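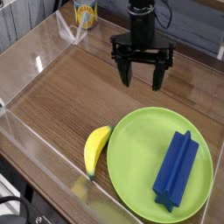 A lime-green plate on a wood-grain tabletop.

How to submit a music video to the Vurance New Artists Programme

Vurance accepts music videos from unsigned and independently released performers throughout the year. Artists wishing to be considered for the spring selection should submit before the end of March.

1. Prepare the video file. The finished video should run for no longer than 7 minutes, including titles and credits. The song must be the released version – live takes and demos are handled separately.

2. Write the artist statement. Statements are limited to 40 words and should be written in the third person. Name the songwriter, the producer and the director of the video.

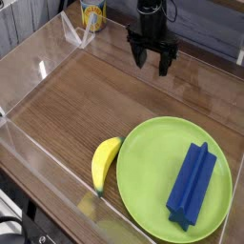
3. Confirm the rights. Where a song has more than one writer, each must sign the consent form. Cover versions also require written permission from the publisher.

4. Supply stills. Please attach three stills from the video, with the photographer's name in each file title.

5. Send the submission. Complete the online form and upload all items together. A reference number is issued within 36 hours and should be quoted in any later correspondence.

Submissions are reviewed by Mirela Fontes and Arne Tiedemann. Corrections to credits may be sent to Iman Fawzy at any time before the selection is announced – replacement videos cannot be accepted once a reference number has been issued.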